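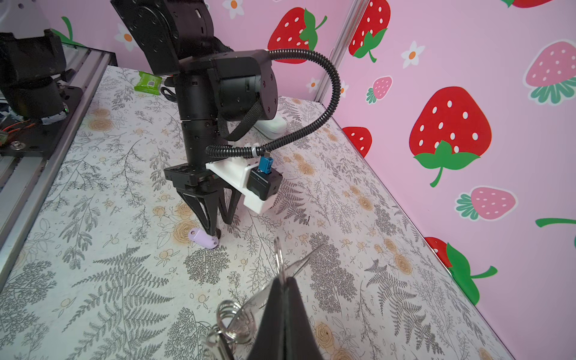

The Locksmith's Niece

The Locksmith's Niece is a middle-grade fantasy novel by Nighat Tarar, published in March 2019 by Plikell. It is the first book in the Adilden series and runs to 31 chapters over 441 pages. The story follows a girl who learns that the women in her family can open doors into rooms that have been torn down.

Home | Books | Authors | Series | Random article

Last updated: Monday, May 10, 2021

Plot

Twelve-year-old Odile Wallin is sent to live with her great-aunt in the river town of Adilden after her school closes. Her great-aunt runs a lock repair shop and refuses to let her go upstairs. Odile finds that one of the shop's old doors, which leans against a wall and is attached to nothing, opens onto the dining room of a hotel that burned down 103 years earlier. The guests are still at dinner and do not know about the fire.

Odile makes several visits and befriends a kitchen boy named Perrin. When she tries to bring him back with her, other lost rooms begin to open by themselves all over town. In the final chapters she has to decide which doors to lock, and her great-aunt tells her what is kept upstairs. The last scene leads directly into the second book, The Trimwood Door.
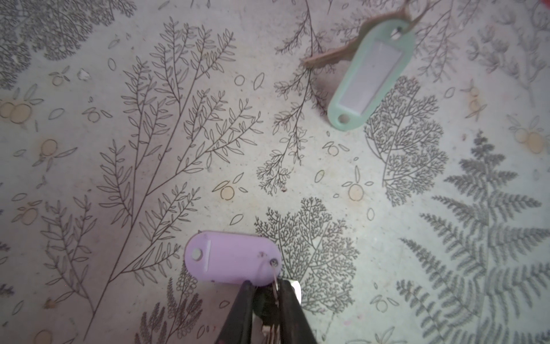
Tarar wrote the first draft as a short story for adults, told by the great-aunt. She changed the narrator after deciding that the older woman knew too much for the plot to hold any surprises. Keys are the main objects in the book, and each lost room has its own. The great-aunt keeps them on split rings with colored plastic tags, lilac or pale green, of the ordinary kind with a paper label set into the face. A lilac tag means the room is safe to enter. A green one means that someone inside has noticed the door, and in chapter 2 Odile is handed a green tag whose label has been left blank. The color system was missing from the draft and was added during editing, when early readers had trouble telling the rooms apart.

Themes

The novel deals mainly with inheritance and with the question of what a family owes to people it can no longer help. Odile does not want the family gift and spends the first third of the book trying to prove that she doesn't have it. The hotel guests are treated as people and not as ghosts - the word "ghost" is never used.

Reception

Reviews were mostly favorable. Critics liked the dinner scenes and the great-aunt's dry humor, while several found the middle chapters slow. The ending drew complaints from readers who had not known the book was part of a series.
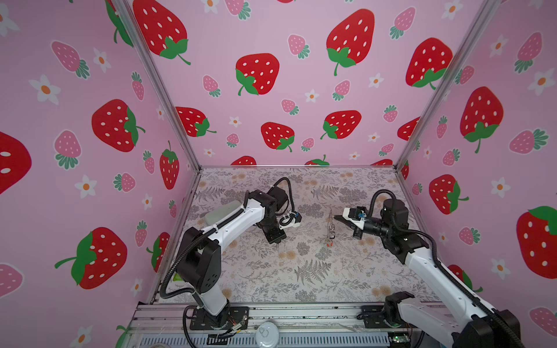

Tarar replied that she had always thought of the ending as a closed one, as Odile makes her choice and keeps to it, and that the open door on the last page was there to show what the choice had cost her. She added that she would not have changed it even if the second book had never been sold.

Series

The Trimwood Door takes place one year later and is told partly by Perrin. A third book has been announced without a title.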